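Plodton fitted sheet and Kozan quilt
August 19, 2019
By Wim De Haan

The Plodton fitted sheet is sold in one colour, a pale blue-grey, and in three sizes: double, king and super king. The elastic runs all the way round the hem, so it grips at the sides of the mattress as well as at the corners. It will take a mattress up to 32 cm deep. If yours has a thick topper, measure the two together before you order.

We sell it mostly to people who fold their washing on the bed. A fitted sheet that stays flat gives you a good working surface, and coats and other long things can be laid out at full length with the sleeves spread. Do up any fasteners first and smooth the sleeves from the shoulder down. Fold the sleeves in over the body, then bring the hem up to the collar. A hood, if there is one, goes in last.

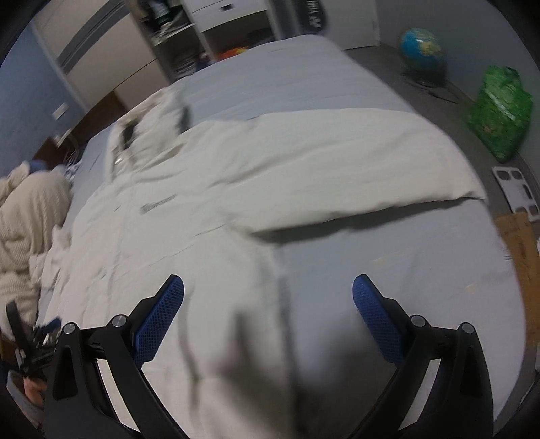 Wash the sheet at 40 degrees, or at 60 if you need to. It comes out of the machine creased like any other cotton sheet, but most of the creases pull out once it is on the mattress. You can tumble dry it on low. Please don't use bleach, as the blue goes patchy.

The Kozan quilt goes with it and can be bought separately. It is cream-white, with stitched seams and a light filling that keeps its puffiness. The king size weighs 2.1 kg. It is warm enough for most of the year without a cover, though some customers add a blanket from December onwards.

To fold the quilt for a shelf, lay it flat and bring one long side over to the middle, then the other side over that. Press the air out with your forearm as you go. Fold up from the bottom in thirds. It's easier on the bed than on the floor, and easier again with two of you.
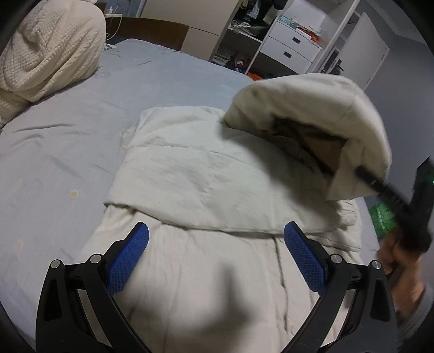

Folded this way the king size fits a shelf 45 cm deep. The double will go into the Wundon storage bag, item 611, with room left for a set of pillowcases. Don't leave it squashed in a vacuum bag for months. The filling recovers slowly and can stay flat along the fold lines.

Wash the quilt at 30 degrees in a large drum, on its own, and dry it fully before you put it away. Shake it out halfway through drying.

Item numbers: Plodton fitted sheet 193, Kozan quilt 2,871. Returns are accepted within 13 days if the packaging is unopened.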